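**Ticket 2259: Nadelübergabe bricht ab, Planer meldet „Ziel erreicht"**
Gemeldet von: Ismail Bouazza
Komponente: Vollero (Nadeltracking), Pillay (Bewegungsplaner)

Bei der Übergabe zwischen den Greifern springt die geschätzte Nadelspitze um 12 mm. Pillay fährt brav hinterher, greift ins Leere und gratuliert sich im Log. Neustart hilft, wie immer, bis zum nächsten Stich.
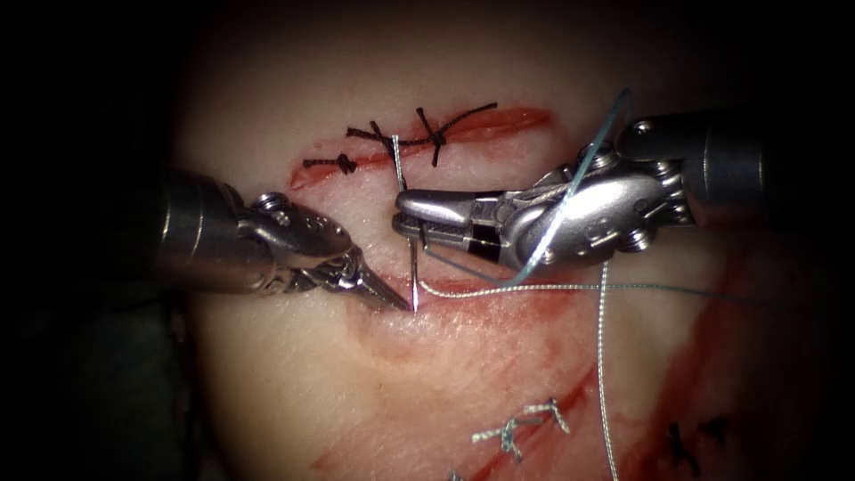
### Wahrnehmung

Nadelspitze und linke Backenspitzen liegen dicht beieinander, dazu glänzt das rechte Handgelenk kräftig. Vollero hält so etwas gern für Nadel. Auch der weiße Faden rechts der mittleren schwarzen Naht ist ein beliebter Kandidat.

- Belichtung auf 2000 µs gesenkt: Sprünge seltener, Laune kaum besser
- Fadenmaske auf Schwelle 225: hellblauer Faden raus, weißer bleibt
- Kalibrierung wiederholt: ohne Befund, kostete über 59 Minuten

**Georges Khalaf, 16:40:** Der Filter verwirft Ausreißer erst nach der Übergabe. Reihenfolge in `track_needle` getauscht, Branch liegt bereit. Bitte mit altem Log gegenprüfen.

Status: wartet auf Ismail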